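Zorica Georgiou plans equipment purchases for Skollell, a contract service business that cleans and resets short-stay apartments. In November she closed the budget for the company's first mobile manipulators. The interview covered what she bought, what she deferred and how the simulation work changed the order of spending.

The original request from operations was for 8 units in a single order. Georgiou cut it to two, plus simulation licences and a spares package.

"Operations had priced the robot," she said. "They hadn't priced the second gripper, the charger, the service plan or the hours of whoever sets it up. Once you put those in, the base unit was 60 per cent of the cost in year one. The rest has to come from somewhere."

Two suppliers made the short list, Verau and Gokeck. Their arms had similar reach and payload on paper. Georgiou said the difference was in the end effector and the service terms. Verau sells its two-finger gripper as a single sealed assembly, so a worn finger means sending the whole unit back. Gokeck sells fingers in pairs, and they can be changed on site with a hex key.

"A finger is a wear part. I treat it like a brake pad. If I can't stock it on a shelf, I have to stock a whole gripper, and that's a different line in the budget."

She asked both suppliers for a simulation model of the arm before any deposit was paid. Gokeck provided one with the wrist camera already mounted. Verau offered a model of the arm only, with the camera to be added by the customer. Skollell's integrator, Skinner, ran the trials over several weeks using generic furnished rooms.
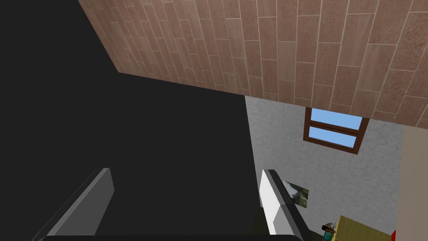 Camera placement was the first cost question that simulation settled for her. The quote listed one wrist camera as standard and a second, body-mounted camera as an option, and she had intended to strike the option out. Skinner's renders from the trial rooms changed her mind. In an upward view such as this one, the plank ceiling takes the top of the image, a flat black surface fills most of the left half, and the open gripper fingers come up from the bottom with nothing between them. What furnishing there is sits low in the right corner. "You can have a perfectly good camera and still be paying for pixels of ceiling," Georgiou said. "I wanted a second viewpoint in the budget before we argued about resolution."

The second camera stayed in, and a planned sensor upgrade came out. She described the net effect on the purchase price as small.

Georgiou was cautious about what the trials proved. Simulated rooms give some idea of reach, sight lines and cycle time. They give very little on floor transitions, bed linen or the state of a kitchen at checkout. She allowed 80 hours of integrator time for site work on the first unit and expects to use all of it.

"People ask whether simulation saved money. It moved money. We spent it in the spring on licences and on Skinner's time, and we didn't spend it on six robots that would've been parked while we sorted out the first two."

The licences are billed per seat, per year. She bought two seats and resisted a bundle that would have covered the whole engineering group. The bundle was cheaper per seat, but only two people in the company were going to open the software. She also had the renewal date moved to match the fiscal year, after finding it fell a few weeks before budget approval.

Depreciation was a harder discussion. The finance group wanted a five-year schedule, in line with the company's floor machines. Georgiou argued for three years on the arm and base, with fingers, cables and batteries expensed as consumables. The three-year figure was accepted for this order only and will be reviewed with the next one.

The next order depends on a threshold written into the approval. Each unit must log 400 operating hours, with downtime and parts recorded against its serial number, before more units can be requested. Hours spent on the charger don't count, and neither do hours spent under remote control by the integrator.

"I had to define an operating hour three times," she said. "The supplier's definition included standby. Ours doesn't. Get that in the contract, because the service interval hangs off the same number."

Asked what she'd do differently, Georgiou named the spares list. It was compiled last, after the purchase price had been agreed, and Gokeck had little reason by then to discount it. Next time the fingers, camera cables and one spare battery will go on the first request for quotation, priced line by line with lead times.

The first unit is scheduled for acceptance testing at Skinner's shop before it moves to a working site. The second ships after the first is signed off.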